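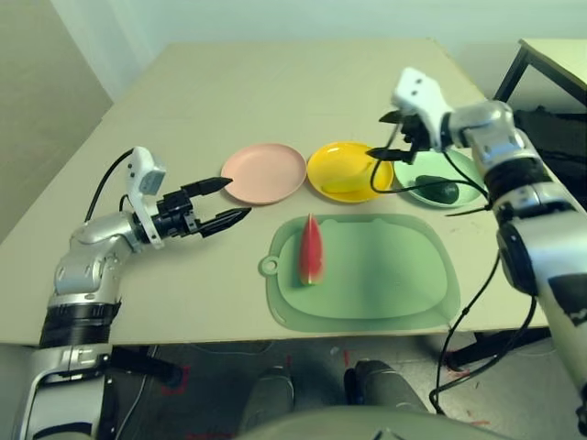
4. Ripeness talk in the diaries

4.1 How I read the entries

I went into the diaries expecting to write a tidy section about colour. I had a whole coding sheet ready for it, with a row for green and a row for yellow and a row for brown spots, and I was rather pleased with it. Then I read the first week of entries and put the sheet away. People in Fevley do talk about colour when they write about fruit, but they mostly do it in passing, on the way to saying something about who is going to eat the thing and when.

So a quick word on what I did instead. The 40 households each kept a diary for 10 weeks, finishing in June, and they wrote in it whenever they bought, ate, moved, cooked or threw out a piece of fruit. Some wrote a line at a time. One household wrote what I can only call letters (I looked forward to those). From the whole lot I took 1000 entries that used at least one word or phrase to do with ripeness, and I read them in date order, household by household, with the interview notes next to me. I tagged them in Cerkex, which is fine for this sort of job as long as you don't mind it losing your place each time you rename a tag. I renamed a lot of tags.

I counted a phrase as ripeness talk if the writer was using it to say how near a fruit was to being eaten, or how far past it. "Ready" went in. "Nice" went in only when it clearly meant ready, as in "the pears are nice now, have one". "Big" stayed out. I was strict about recipes too: if somebody copied out "two ripe bananas" from a cake recipe and said no more about them, I left it alone, but if they added "mine were past it so I used three", in it went.

4.2 Bananas and the question of who decides

Bananas turn up in these diaries more than any other fruit, and they cause the most trouble. The reason seems simple enough to me. A banana goes through all its stages in full view on the worktop, and everybody in the house has a stage they like. Several households had a settled arrangement, where one person got the firm ones early in the week and another took over when they went soft and spotty. These arrangements were hardly ever spoken about. I found out about them when they broke down, usually because a visitor had eaten the wrong one.

The word that did the most work was "gone". "They've gone" could mean the bananas had been eaten, or that they were too ripe for the writer's taste, or that they were fit only for the bin. I spent a silly amount of time on this. In the end I asked about it in the interviews (I did these with nine of the households), and people were a bit puzzled that I could be confused. One mother told me that when she says it, everyone at home knows which she means from whether she is looking at the bowl or at the freezer.

Yellow, the colour I'd been so keen to count, came up mainly in entries about children. Adults wrote "nearly", "not yet", "tomorrow", "perfect". Children were quoted as saying the banana was yellow, or not yellow enough, or had "bits on". I don't want to make too much of it, as the diaries were nearly all written by adults and I only have the children's words second hand. Still, it came up in enough different homes that I'd like someone to look at it properly.

4.3 Avocados and the thumb

If bananas are judged by looking, avocados are judged by pressing, and the people who press them feel slightly guilty. That was the clearest pattern in the whole set. Entries about avocados were full of hands: thumbs, squeezes, prods, "a little nip at the top". They were also full of apologies. People wrote that they knew they shouldn't press them in the shop, and then wrote down exactly how they'd pressed them in the shop. At Kamolrat, the greengrocer that most of the households used at some point, there was for a time a handwritten notice by the avocados asking customers to be gentle. Diary writers mentioned it often, and with real warmth, and I can't find a single one who says it stopped them.

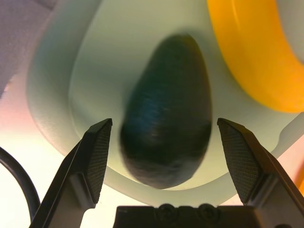

Figure 3. An avocado with very dark green skin, in a pale bowl. Skin colour was the cue that diary writers said they trusted least for this fruit.

Part of the trouble is that the skin is such a poor talker. Writers in the study bought more than one sort over the 10 weeks, and the ones who had learned that dark meant ready on one sort were let down by another. "Looked black, was a cricket ball," says one entry, and I have it pinned over my desk. After a let-down like that, people dropped the colour words almost entirely. They wrote about give instead, and I was struck by how fine the grades got: no give, a bit of give, good give, too much give. Nobody was taught this scale as far as I can tell. Households who had never met used it in the same order and with much the same meaning.

There was also a strong sense of time pressure that I didn't see with any other fruit. An avocado was described as having "a day", or "an afternoon", or in one gloomy entry "ten minutes, and I was in the bath". Meals got moved to suit it. A family who had planned soup had avocado on toast because it was now or never, and the soup went back to the next evening, and then the diary is cross about the soup for the rest of the week.

4.4 Melon, sold by the slice

Melon behaved differently again, and I nearly left it out for want of entries. What brought it back in was the difference between the whole fruit and the cut piece. When people bought a whole watermelon, they knocked on it, and they wrote about the sound: hollow, dull, "like a door". When they bought a slice they could see the flesh, and the ripeness talk dried up. They wrote about sweetness after eating it, or they wrote about the mess, or the rind in the compost. The judging had been done by whoever cut it, and the buyer seemed quite happy to hand that over.

I find this useful because it tells us when people bother with ripeness words at all. They reach for them when there is a skin in the way and a decision still to make. Once the fruit is open the guessing is over, and the talk moves on to other things.

4.5 Where the fruit was put
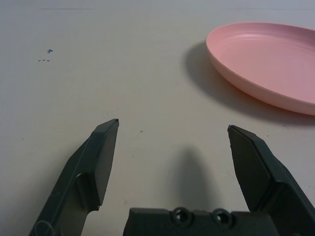
Where a household kept its fruit had a good deal to do with what it said about it. Fruit in the fridge was talked about in terms of dates and bags, and fruit left out was talked about in terms of looks and smell, with far more of those small daily notes that I came to depend on. The surface underneath mattered more than I'd expected, too. Several people with light-coloured kitchens told me they noticed drips and fruit flies sooner, and I can well believe it: on a pale, off-white tabletop like the one photographed, even a few tiny dark specks stand out. Households with dark worktops wrote about flies later in the week, and then wrote about them with much stronger language. I can't say if they really had the flies later or just saw them later, and my money is on the second.

Bowls came into it as well. A deep bowl hid whatever was at the bottom, and "found one underneath" is a phrase I met so often that it ended up with its own tag. The found one was usually a satsuma. People who spread their fruit out on plates or a tray found fewer nasty surprises, but they also complained of having no room to chop anything, and a fair number had gone back to the bowl by the end of the study.

One household had been given a ripening drawer, a Flallumov, as a present. I'd hoped for great things from their diary. They used it for onions.

4.6 What I'd be careful about

I should own up to a few weak spots before moving on. Keeping a diary makes you look at your fruit more than you otherwise would, and more than one person told me they had started checking the bowl just to have something to write. The households all lived in or near Fevley and mostly shared the same few shops, so the matching words could have come from the shops as much as from the kitchens. The notice at Kamolrat may have planted some of the thumb talk on its own.

I'm also less sure than I'd like to be about "ready". I tagged it as a plain ripeness word all the way through, and then late on, going back over the interview notes, I noticed that people often used it as an invitation. "The plums are ready" was said up the stairs, to somebody. If that's how it works, then some of my entries belong with the talk about meals and sharing, which I take up in Section 5, and the split I've made between the two is a bit rough. I've left the tags as they were and marked the doubtful ones in the appendix, so that anyone who wants to sort them the other way can do so.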